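How to Remove Limescale from a Kitchen Faucet Aerator

Applies to: standard threaded and recessed (cache) aerators
Last revised 3 May 2021

A weak or sideways stream from a kitchen faucet is usually a blocked aerator. The part unscrews from the end of the spout and can be cleaned in white vinegar. If both the hot and cold sides are slow after cleaning, check the supply valves before replacing anything.

What you need

White vinegar, 5 percent
A small cup
An old toothbrush
A sewing needle or toothpick
Adjustable wrench and a strip of rubber, or the plastic key for a recessed aerator
Plumber's grease, silicone type

Clear the counter on both sides of the sink and close the drain. The washer and the flow restrictor are small enough to pass through most strainers.
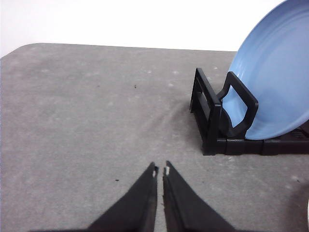 Step 1. Identify the aerator

An exposed aerator has a metal collar with two flat sides. A recessed one sits inside the spout and shows only a notched plastic ring. Recessed types need a key that matches the thread size. The Pluta 722 and the older Zidus pull-down spouts both take a recessed type, and the keys are not interchangeable.

Step 2. Unscrew it

Seen from below, looking up into the spout, the collar turns counterclockwise. Try by hand first, with a rubber strip for grip. If it does not move, wrap the collar in the rubber and use the wrench with light pressure. On a seized collar, tie a small bag of vinegar over the spout end for an hour and try again. Do not heat it. Most recessed bodies are plastic and will deform.
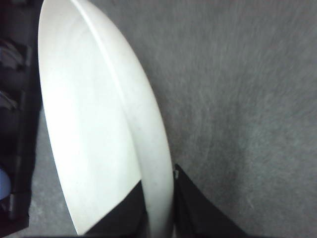

Step 3. Take the insert apart

Push the insert out of the housing from the outlet side. Lay the parts in a line in the order they come out: washer, restrictor, mixing disc, screen. Take a photo if the stack is unfamiliar. Some Preda inserts are sealed and should be soaked whole.

Step 4. Soak

Cover the parts with vinegar. Leave the rubber washer out, as long soaking can swell it. Light scale clears in 30 minutes. Heavy scale may need to sit overnight with one change of vinegar. Limit brushed nickel and matte black collars to 10 minutes, then rinse.

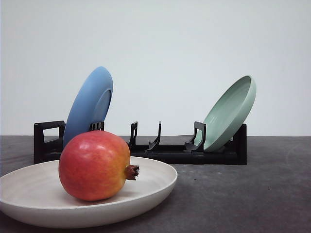
Step 5. Brush and rinse

Brush the screen from the outlet side so that grit is pushed back the way it came in. Clear single blocked holes with the needle. Rinse each part under another tap.

Before reassembly, run the faucet at full flow for 15 seconds without the aerator to flush the spout. 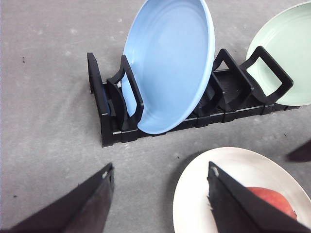

Step 6. Reassemble

Put a thin film of grease on the washer. Stack the parts in reverse order, with the washer last so that it faces the spout. Start the thread by hand. It should turn freely for at least two full turns; if it binds, back it off and start again. Hand-tight is enough.

Open the cold side and look for drips at the collar. A drip means the washer is pinched or missing. Replacement washers for the Aveo housing are sold under part no. 2595.

Repeat every six months in hard water areas.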